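Listness > Analytical Chemistry > Chromatography

Retention index too high on temperature-programmed GC, which formula is right?

I am calculating retention indices for a set of substituted aromatic hydrocarbons on a nonpolar capillary column. The oven program is a short initial hold and then a ramp of 2 °C per minute to the upper limit. Helium carrier, constant flow. The n-alkane ladder was run on the same day with the same method file.

One peak elutes just before C13 and I get an index of 1295. The value in the table I was given is 31 units lower. Smaller compounds in the same mix are also high, but by less. The straight-chain alkene in the mix matches the table to within a unit or two.

My textbook gives a formula with logarithms of adjusted retention times. The report template in Gridar uses plain retention times with no logs and no dead time. I recalculated by hand with the log formula and the answer barely changed, so now I don't know if either number can be trusted. Which one applies, and can the choice of formula account for a gap this large?

Column is a Plakitlow general-purpose type, 5 percent phenyl. The table does not say much about its own conditions except "dimethylpolysiloxane." The alkane mix is the Namboodiri one, C8 to C20.

Asked on a Saturday, edited to add the column phase

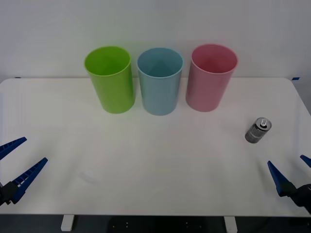

Answers

Answer 1, accepted

The formula is not your problem. The stationary phase is the first thing to look at.

First the formulas. The logarithmic form is for isothermal runs. At constant temperature the adjusted retention time of the n-alkanes grows close to exponentially with carbon number, so the log of the adjusted time is linear in carbon number:

I = 100 [ n + (log t'x - log t'n) / (log t'(n+1) - log t'n) ]

Here t' is retention time minus dead time, n is the carbon number of the alkane eluting before your compound, and x is your compound. If you leave out the dead time correction in this form, the result is wrong.

In a linear temperature ramp, successive alkanes come out at nearly even spacing, and you interpolate directly:

I = 100 [ n + (tx - tn) / (t(n+1) - tn) ]

The dead time cancels because every term is a difference. That is why the Gridar template does not ask for it. For a ramped run this is the correct form, and the result should be reported as a linear or temperature-programmed retention index.

The two give nearly the same number in your case because the peak sits close to the upper alkane. Both formulas are forced to agree at the alkanes themselves, so the disagreement is largest near the middle of the interval. Try it with C12 at 20.0 min, C13 at 24.0 min and a peak at 23.8 min. The linear form gives 1295.0. The log form, with those times taken as already adjusted, gives 1295.4.

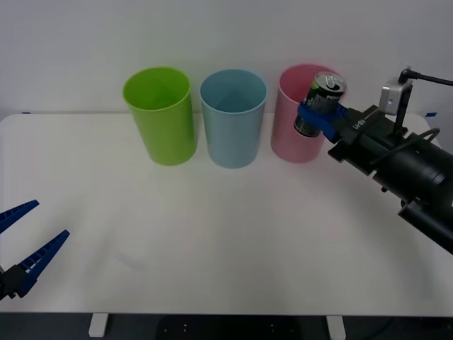
Now the phase. Dimethylpolysiloxane is the methyl silicone with no phenyl content. A 5 percent phenyl column is usually described as nearly equivalent, and for saturated hydrocarbons it is. Aromatics are held longer by the phenyl groups relative to the n-alkanes, so their indices go up. The shift is generally larger for compounds with more aromatic rings or with polar substituents. Your alkene agreeing with the table while the aromatics run high fits this pattern.

Temperature has an effect as well. The index of an aromatic compound usually increases with elution temperature, and elution temperature depends on ramp rate, hold time, flow and film thickness. A slow ramp like yours gives lower elution temperatures than a fast one, so if the table came from a faster program this would push your values down, which is the wrong direction to explain the gap.

I would look for values measured on a 5 percent phenyl phase with a similar ramp before doing anything else. If those agree with yours, the work is done and the old table should not be used for this column.

Chandrasekhar Fernandes

Answer 2

Check that your alkanes are labeled correctly. I once had the whole ladder shifted by one carbon because the first peak was under the solvent. But then you would be off by 100, so probably not that.

Answer 3

Agree with the accepted answer. Two things to add.

Peaks that elute during the initial hold, or shortly after it, are in neither regime. The linear formula is poor there. State this in the report or leave those compounds out.

Also look at peak shape. If the aromatic peak is overloaded and leaning, the apex moves and the index moves with it. Dilute the sample, inject again and compare. On a slow ramp the alkanes are far apart in time, so a small shift in apex is worth less than it would be on a fast ramp, but it costs one injection to rule out.

Follow-up from the asker: found a second table for the 5 percent phenyl phase and the aromatics now agree within a few units. Marking this as solved.
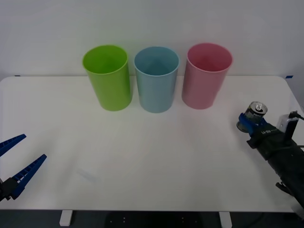
Do I need to run the alkane ladder again every time I trim the column?

Run it again after any trim, and after any change to flow, hold or ramp. Trimming shortens all the retention times, and the old alkane times will no longer bracket the sample peaks correctly. The indices themselves should stay close to their earlier values once both runs come from the trimmed column.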